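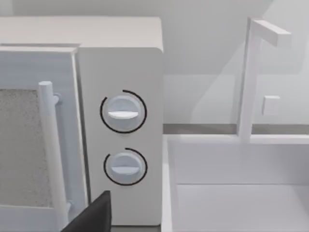 *The practice kitchen on the computer: microwave, sink, and the tip of the gripper by the door handle.*

May 3, 2026

So, the robot. A few of you asked after my last post, and I've had enough meetings now to have opinions.

For anyone new, I work in the kitchen at Mthembu House in Celden. We do lunches for the day centre and the offices upstairs, and a surprising amount of my working life goes on reheating things. Portion in, door shut, turn the knob, wait, stir, back in again. There are 14 of us across the shifts and every single one has a sore wrist story. Management have signed up for a trial with a firm called Wundon, who want an arm to do the reheating round while we get on with the actual cooking.

Before the arm comes anywhere near us it has to practise in a made-up kitchen on a screen. I'd pictured something like a cartoon, and what I got was the cleanest kitchen I've ever seen in my life. White microwave, white sink, white tap, not a crumb or a tea towel anywhere! I want to live there. The Wundon people ran it on the big telly in the staff room and we all crowded round with our sandwiches.

What I hadn't expected was how much they wanted to know about knobs. The microwave in their version has two, one over the other, with a black curved line round each and no numbers at all. Ours has numbers, but half of them have been scrubbed off over the years, so we all just know where "soup" is. I tried to explain where soup is. It took me ages and I ended up doing it with my hand in the air, like turning a pretend radio, and one of them drew it on a pad.

Then there was the door. Ours sticks, and you have to lift the handle a tiny bit as you pull. I've done it for 9 years and had never once put it into words until that afternoon. They went very quiet and then wrote that down too.

I came out of it feeling a bit odd, to be fair. It's nice being asked (when does anyone ask the kitchen anything?) but I could also feel myself handing something over. We've been promised no cut in hours for the length of the trial, and I've asked for that in writing for afterwards as well. No reply yet. The younger ones are mostly excited, and a couple of the others have said flat out they won't stand next to it, which is fair enough until we've seen how it moves round people.

The plan, as of this week, is three mornings with the real arm at the end of May, reheating only, with one of us alongside to check temperatures. I still want to do the probing myself. I'm not having anyone's cottage pie signed off by a thing I met on the telly.

They've named the trial Huva, by the way. We've been calling the arm that too, mostly when we can't find the ladle and need someone to blame.

I've put my name down for the first morning. I'll bring my own mug and write it up when I've got a minute.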